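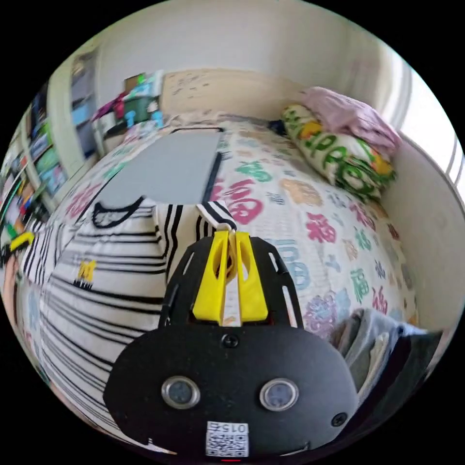 Why does the white go grey in a black-and-white stripe when the black still looks perfectly black?

Loose dye. There's always more on the yarn than the fibre has taken up, and the extra comes off in the first few washes and settles on whatever pale stuff is closest. You'd have to lose a lot before the black looked any different. White shows a trace.

Friday, Dratilau workshop, late start

Picking up from the December notes. Stripe swatches from the Harb roll, black and white, cotton jersey. Plain tub wash, no machine, machine still leaking at the door seal.

Bath: 200 ml per swatch in the jam jars. 2 g Detero powder in the first jar, none in the second, salt in the third because everyone's gran says salt.

Start warm, hand hot. Lid on, shake, leave, shake again. Forgot to write down when jar three went in so its time is a guess. Call it the same as the others minus the phone call.

Water after first wash:
jar one — grey, clearly grey, froth tinted too
jar two — greyish, lighter than one
jar three — can't tell it from two. So much for salt. Would expect it to do something during dyeing, can't see why it would fix anything afterwards.

Whites next to the control strip by the window: one is a bit dull along the stripe edges, two slightly worse. Which is odd given two let go of less colour. My thinking is the powder holds the loose dye up in the water and it gets poured off, plain water lets it drop back on. Needs a repeat before I beleive it.

Left the wet ones lying folded over lunch by mistake. Bad idea. Clear grey print where black stripe sat on white stripe, on all of them, worse than anything the washing did. Keep this! Make it a proper test: folded wet against hung straight away, same wash, same jar size. I suspect most of the "it ran in the wash" complaints are really "it sat in the drum till evening".

Rewashed the folded ones straight off, cool, fresh Detero. Print came up a good deal. Did not go completely. Second rewash made no difference I could see.

Colour catcher sheets — used one in a spare jar, came out dark grey, white looked clean. No control for that jar so don't quote it.

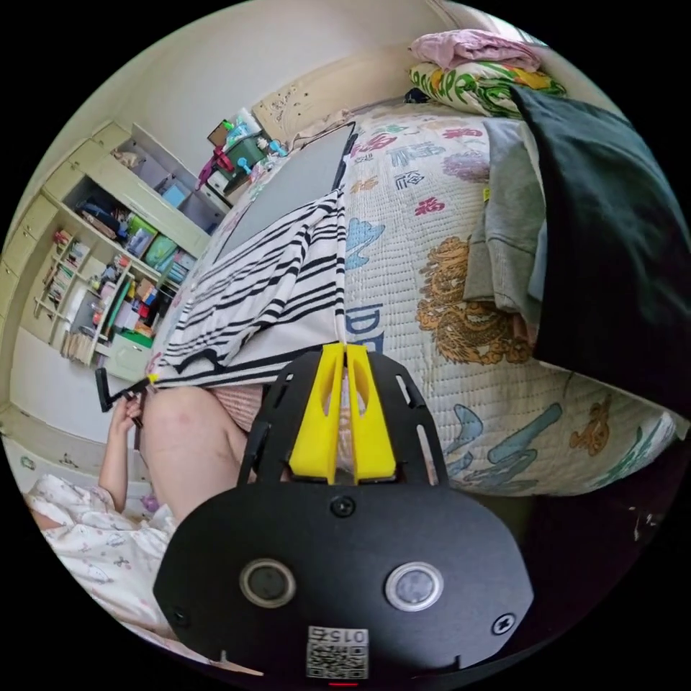 Vanderleia Araújo thinks I'm blaming the dye too quickly. Her point was that the Harb black sheds lint as well as colour, and black fluff worked into a white stripe looks grey from arm's length, so I should put the lens on it before I write "staining" anywhere. She also wants a cold soak before the first wash, water changed till it runs clear, and says the temperature matters less than how long the thing stays wet.

Went back with the lens. Fair point, some of it is lint. On jar two mostly lint along the edges, comes off with tape. On the folded ones it's in the yarn, tape lifts nothing. So two separate problems and I've been scoring them as one. Redo the scores: tape first, then compare.

Also asked her about vinegar. She doesn't bother with it for this. Won't spend a jar on it unless I have one spare.

Rub test, dry white rag, same number of strokes each, light hand: unwashed swatch marks the rag, washed ones barely. Damp rag marks from all of them. Worth telling people about pale sofas and bag straps, not only laundry.

Ordering: Tendon have the plain white jersey in again, need it for control strips, the old ones have yellowed where the sun gets them and I keep comparing against yellow without thinking. Store the new lot in the drawer.

Next time
- folded wet v hung at once, Detero in both
- cold soak first, as per Vanderleia
- tape every swatch before scoring
- write the start time ON THE JAR
- colour catcher with a proper control
- try inside out? probaly only helps the lint
- dry one flat on a towel, one on the line, look for the grey creeping along the hem seam

Jars rinsed. The marker came off two of the lids, relabel before anyone uses them. Swatches are pegged over the sink, please leave them till Monday's lot goes up.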